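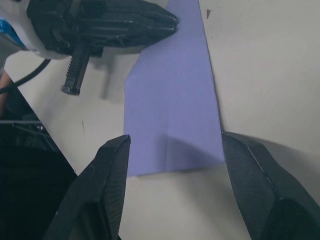
Iwona Kozłowski reckons the Estville bus cuts won't hurt anyone because the 124 still runs past the hospital. I read the new timetable last night and I don't agree.

The 124 now stops at 7 pm. Evening shift at the hospital finishes at 9:30. The last 565 goes at 9:10.

Council's reply to my email was that evening patronage is low. It was low in September too, when half the services got cancelled on the day and people gave up waiting.

A cab from there to my side of town is $30. Do that four nights a week and you've lost a fair bit of your pay.
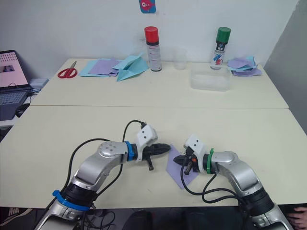

The petition is at the library desk and the newsagent's. It has 400 signatures so far. You need to put your street address or they won't accept it.

What we're asking for is one more 124 at 9:45, weeknights only. Same route, same stops.

Sheena MacLeish is taking the sheets in at the end of the month. If you've got a full one at home, drop it at the library before then.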